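Fieldwork notes, mostly about mud

It has been a while since I posted, and the three people who read this have been very polite about it. September ate the fall, the fall ate itself, and now it's 15/12/2019 and I own two pairs of waders that leak in different places.

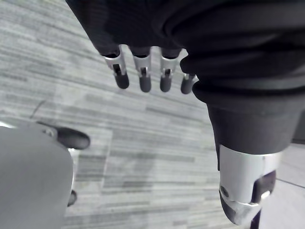
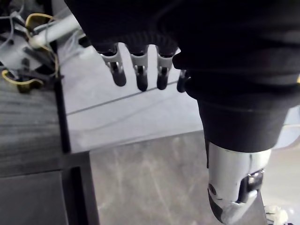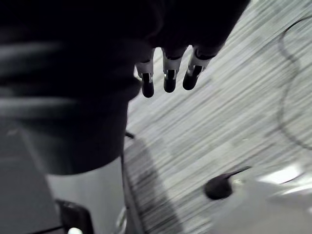
So, careers. My niece's high school has asked me to come in and explain what a soil scientist does all day, and I have been trying to write something more uplifting than "drives." My current job is mapping wetland soils along the Clulton drainage, and a normal day goes like this: drive to a field, ask permission to dig a hole, dig the hole, describe the hole, fill in the hole. The describing is done largely by hand. You wet a pinch of soil, work it between thumb and fingers, and push it out into a ribbon until it snaps. The length of the ribbon tells you how much clay you have. Four dark fingertips hanging from silver metal joints, like the ones in the first picture, would at least spare me the state of my fingernails, but I don't know how you'd teach rubber the difference between silty clay and silty clay loam. It took me two summers and I had skin.

After texture comes color. You hold a crumb of soil next to a book of paint chips and argue with yourself. Wetland soils go gray when they sit without air for long enough, and there are a great many grays. I have stood in the rain turning pages over a gray that didn't want to be any of them. Then you write it down in pencil – pen runs – and move along to the next flag.

The students will want to know what classes to take. I took chemistry, which I use, physics, which I use when the truck is stuck, and one semester of technical writing that I skipped as often as possible and now use every single day. The Graltau report alone came to 149 pages. It had 6 appendices, and I believe I am the only living person to have read the fourth one. If you like being outdoors, please know that for every week in a field there are two at a desk, moving numbers from a muddy notebook into a clean spreadsheet.

They'll also want to know about money, and I plan to cough through that part. The auger fund is a separate tragedy. I have been using the same hand auger since grad school, and the new Nørgaard one I want costs 2,295 before the extensions, which you need, because apparently the handle is sold as a philosophical concept. My office has said it will look into it. My office has been looking into it since the last time I had good knees.

The good parts are harder to put on a slide. Near Clenia I dug a pit by an old fence line and found a thin black layer, buried around two feet down, full of charcoal and what used to be reeds. A marsh had been there, and then a fire, and then somebody's plow. I sat on the edge and ate my sandwich with my boots hanging in it. I got the texture wrong on the first try, too, and had to go back down and squeeze it again.

I'm bringing a bucket of clay to the school. They have asked whether it stains.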